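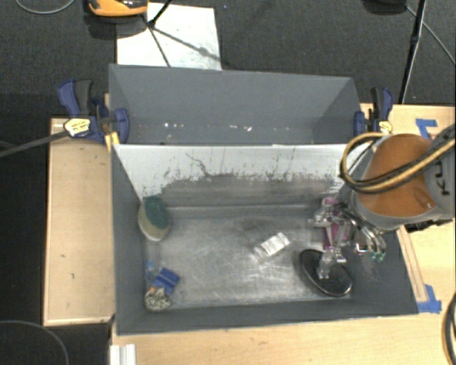

Fig. 1. The front bin partway through a run, gripper over the pink item.

Search this site Go
Projects > Student Reports > Robotics > Picking from a Shiny Bin
Print this page | E-mail this page

Picking from a Shiny Bin: What I Got Done and What I Didn't
Jeptoo Nyanda, June 2018

So my question was pretty small: does it help to let the arm nudge things around before it tries to grab them? Our picking code (we call it Gridel) looks at the bin, scores a bunch of possible grasps and goes for the best one. That's great until something is lying flat against a wall, and then every score is awful and it picks a bad grasp anyway.

I added one extra move, a short sideways push, and let Gridel choose it whenever the top grasp score was under a cutoff. I set the cutoff by hand after a lot of fiddling. The old version is the baseline and the new one is Tahiri, which was my lab partner's name for it and it stuck!

I ran 30 bin loads with each version, same items, shuffled by hand in between. Altogether that came to 822 grasp attempts. The baseline needed 441 of them and Tahiri needed the other 381, plus 276 pushes. So yes, fewer grasps, but if you count a push as a move (and you should, they take nearly as long) my version is slower overall. I was kind of bummed about that.

What I do like is where the pushes went. Most of them were in the corners, on stuff like the little blue packet in Fig. 1, and the baseline pretty much lived in those corners, trying the same grasp over and over.

The crumpled silvery packet is still a pain for both versions. One end of it is see-through, the floor under it is bare scratched metal, and the depth map gets full of holes right there. I tried filling the holes with a median filter (worse) and then by averaging three views (a bit better, but it blurred the small items). Matte liners would probably fix it, but then I couldn't compare with the earlier runs.

Still to do: learn the cutoff from data, stop it from pushing the same item twice in a row, and rerun everything with the Soltora item set in August. The logs are in the Prollell folder on the lab drive, and the push code is on its own branch, so please don't merge it yet.

Print this page | E-mail this page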